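손으로 가르치는 그리퍼, 그리고 사라진 마커: 핸드헬드 그리퍼 시연 기록 중 발생한 추적 오류 분석

8월 | 작성: 2조

검색어를 입력하세요 검색

1. 들어가며

우리 조의 과제 이름은 '아리아(Aria)'이다. 사람이 그리퍼를 양손에 들고 직접 일을 해 보이면 그 손의 움직임을 기록해서 나중에 두 팔 로봇에게 가르치는 것이 목표다. 처음 주제를 정할 때만 해도 조원 모두 로봇 팔 쪽이 어려울 거라고 생각했다. 그런데 한 학기를 거의 다 잡아먹은 것은 로봇 팔이 아니라 기록 단계에서 생긴 고장이었고, 그걸 쫓아다니는 과정이 생각보다 훨씬 재미있었다! 그래서 최종 보고서도 잘된 결과보다 이 고장 이야기를 중심으로 쓰기로 했다.

결론부터 적으면, 전체 시연 535회 중 87회에서 한쪽 그리퍼의 위치가 순간적으로 튀는 현상이 있었다. 원인은 두 가지가 겹친 것이었고, 둘 다 우리가 설계할 때 '이 정도면 되겠지' 하고 넘어간 부분이었다.

2. 장치 구성

양손 그리퍼 위에는 흰 정육면체가 하나씩 올라가 있고, 면마다 흑백 사각 마커가 인쇄되어 있다. 시연자의 머리 쪽에 단 카메라가 이 마커를 읽어서 그리퍼의 위치와 방향을 계산한다. 정육면체로 만든 이유는 손목을 돌려도 어느 한 면은 카메라를 향하게 하기 위해서다. 평평한 판을 쓰던 1차 시제품은 손목을 조금만 꺾어도 마커가 사라졌기 때문에, 정육면체로 바꾼 날 다들 박수를 쳤다(그 박수가 좀 일렀다는 것은 뒤에 나온다).

기록 프로그램은 '빈두스(Vindus)'라고 부르는 자체 코드이다. 지도를 맡아 주신 오스문 리(Åsmund Lie) 선생님이 창문을 뜻하는 노르웨이어에서 따서 이름을 붙여 주셨다. 빈두스는 매 순간 다음 네 가지를 저장한다.

- 왼쪽, 오른쪽 그리퍼의 위치와 방향
- 그리퍼 손가락이 벌어진 정도
- 현재 보이는 마커 면의 번호
- 마커 인식의 신뢰도 점수

네 번째 항목은 사실 처음에는 없었다. 이번 고장 때문에 추가했고, 지금은 이게 없으면 불안해서 기록을 못 한다.

시연 작업은 실습실 안의 물건을 상대로 했다. 바닥에 있는 가벼운 물건 집기, 봉지 손잡이 걸어서 옮기기, 큰 기기 주변에 그리퍼를 가까이 가져가기 같은 것들이다. 책상 위에서만 하면 자세가 너무 얌전해지기 때문에 일부러 몸을 많이 숙이고 팔을 앞으로 뻗는 동작을 넣었다.

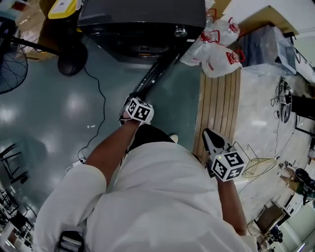

3. 무엇이 잘못되었나

문제를 처음 알아챈 것은 재생 화면에서였다. 기록한 궤적을 점으로 찍어 놓고 돌려 보는데, 오른쪽 그리퍼가 한순간 시연자의 등 뒤로 날아갔다가 돌아왔다. 처음에는 웃었다. 두 번째 파일에서도 날아가니까 웃음이 좀 줄었고, 열 번째쯤에는 전원이 노트북 앞에 모여 있었다.

로봇 팔에 그대로 넣었다면 꽤 위험했을 것이다. 시뮬레이터에서 문제의 궤적을 재생해 보니 팔이 관절 속도 한계에 걸려 비상 정지했다. 실물 팔로 하기 전에 시뮬레이터를 반드시 거친다는 규칙을 처음에 정해 둔 것이 정말 다행이었다. 이 규칙은 귀찮다고 없애자는 말이 조 안에서 두 번 나왔었는데, 이제 아무도 그런 말을 하지 않는다.

우리는 이 현상을 '점프'라고 부르고, 연속한 두 기록 사이에서 그리퍼 위치가 12cm 이상 바뀌면 점프로 세기로 했다. 사람이 일부러 빨리 휘둘러도 우리 기록 주기에서는 이 값을 넘지 못하는 것을 먼저 확인했다. (팔이 제일 긴 조원이 최선을 다해 휘둘렀다. 다음 날 어깨가 아팠다고 한다.)

4. 원인 찾기

4.1 첫 번째 가설: 무선 간섭

틀렸다. 그래도 이틀이나 썼으니 적어 둔다. 주변 기기의 전원을 하나씩 끄면서 점프가 줄어드는지 보았는데 아무 차이가 없었다. 애초에 위치 계산은 카메라 영상만으로 하니까 무선과는 관계가 없는데, 왜 이것부터 의심했는지 지금은 잘 모르겠다. 아마 제일 의심하기 쉬워서였을 것이다.

4.2 두 번째 가설: 바닥 반사

이건 절반쯤 맞았다. 실습실 바닥은 광택이 있어서 천장 조명이 얼룩처럼 비친다. 시연자가 고개를 숙이면 카메라에는 마커 뒤로 밝은 바닥이 배경으로 깔리고, 자동 노출이 그 밝기에 맞춰 계속 흔들린다. 마커의 흰 테두리와 밝은 얼룩이 겹치는 순간 프로그램이 사각형의 꼭짓점을 엉뚱한 곳에 잡는 경우가 있었다.

확인 방법은 단순했다. 같은 동작을 조명 그대로, 조명 절반, 바닥에 무광 매트를 깐 상태로 반복했다. 매트를 깔았을 때 점프가 눈에 띄게 줄어서 환호했는데, 0이 되지는 않았다. 남은 점프가 무엇인지 찾는 데 다시 일주일이 걸렸다.

4.3 세 번째 가설: 면 뒤집힘

진짜 범인은 정육면체의 모서리 각도였다. 두 면이 비슷한 넓이로 보일 때 프로그램은 두 면 중 신뢰도가 높은 쪽 하나만 골라 위치를 계산하고 있었다. 손이 조금 떨리면 고르는 면이 왔다 갔다 한다. 이때 두 면의 결과가 정확히 일치하면 문제가 없지만, 우리가 종이 마커를 붙이면서 한 면을 살짝 돌아가게 붙인 것이 있었다. 여기에 더해 비스듬히 본 사각형은 해가 두 개 나올 수 있는데(앞으로 기울었는지 뒤로 기울었는지 구분이 안 되는 경우), 코드가 이전 순간의 값을 참고하지 않고 매번 새로 고르고 있었다. 그래서 어떤 순간에는 반대쪽 해를 골라 그리퍼가 뒤로 날아간 것이다.

이걸 알아낸 순간은 이번 학기에서 제일 신나는 순간이었다. 점프가 난 기록만 모아 보이는 면의 번호를 색으로 칠했더니, 점프 자리마다 색이 바뀌고 있었다! 그래프 한 장으로 한 달 고민이 설명되는 경험은 처음이었다.

5. 고친 내용

먼저 위치 계산을 바꾸었다. 면 하나만 쓰지 않고 보이는 면의 꼭짓점을 모두 모아 정육면체 전체를 한 덩어리로 맞춘다. 해가 두 개일 때는 바로 전 순간과 가까운 쪽을 고른다. 리 선생님은 수업 시간에 배운 것만으로도 충분히 풀 수 있는 문제라고 하셨고, 정말로 새로 쓴 코드는 얼마 되지 않았다.

다음으로 마커를 다시 붙였다. 종이를 눈대중으로 붙이는 대신 '피스타미크(Pistamik)'라는 별명의 조립 틀을 만들어서 정육면체를 끼우고 모서리를 맞춘 뒤 붙인다. 별명의 뜻은 만든 조원만 알고 아직 안 알려 준다.

카메라의 노출은 고정했다. 시연을 시작하기 전에 한 번 맞추고 끝날 때까지 건드리지 않는다.

마지막으로 기록이 끝나면 바로 점프 검사를 돌린다. 점프가 하나라도 있으면 파일 이름 앞에 표시가 붙고, 로봇 쪽 폴더로 복사되지 않는다. 예전에는 사람이 재생 화면을 보고 걸러 냈는데, 밤늦게 하다 보면 놓치는 것이 분명히 있었다.

6. 다시 해 본 결과

수정한 장치로 시연 269회를 새로 기록했고, 점프는 한 번도 나오지 않았다. 다만 이 결과를 그대로 '완전히 고쳤다'고 쓰고 싶지는 않다. 새 기록은 대부분 같은 조원 둘이 했고, 이 둘은 이미 마커가 잘 보이는 자세를 몸으로 알고 있다. 처음 해 보는 사람이 들면 손목을 훨씬 많이 꺾는다.

또 마커가 몸이나 물건에 완전히 가려지는 경우는 이번 수정으로 해결되지 않는다. 지금은 가려진 구간을 빈칸으로 남긴다. 짧은 빈칸은 앞뒤를 이어서 메워도 될 것 같지만, 얼마나 짧아야 안전한지 아직 실험하지 못했다.

7. 안전에 관해 배운 점

시연자는 그리퍼를 보느라 발밑을 잘 못 본다. 점프 원인을 찾던 중에 한 조원이 바닥의 전선에 발이 걸려 휘청한 일이 있었다. 다친 사람은 없었지만 들고 있던 그리퍼의 손가락 끝이 휘었다. 그 뒤로는 옆에서 봐 주는 사람을 한 명 두고, 뒷걸음질이 필요한 동작은 말로 알려 주면서 한다. 전선은 시작 전에 벽 쪽으로 밀어 놓는다.

로봇 팔을 움직이는 날에는 비상 정지 버튼 담당을 따로 정한다. 담당자는 그동안 노트북도 휴대폰도 보지 않는다. 처음에는 지루한 자리라고 서로 미루었는데, 비상 정지가 걸린 궤적을 시뮬레이터로 본 뒤에는 지원자가 늘었다.

8. 남은 일

방학 동안에는 손목에 관성 센서를 하나 달아서 마커가 가려진 구간을 메워 보려고 한다. 옆 조의 '크비아트코프스키(Kwiatkowski)' 과제에서 비슷한 센서를 이미 쓰고 있어서 코드를 나눠 받기로 했다. 그리고 점프가 있었던 기록은 지우지 않고 따로 보관한다. 새 코드가 나올 때마다 이 파일들로 먼저 시험할 생각이다.

다음 조가 이 과제를 이어받는다면 마커 붙이는 틀부터 챙기기를 바란다. 실습실 선반 맨 아래 칸, 파란 통 안에 있다.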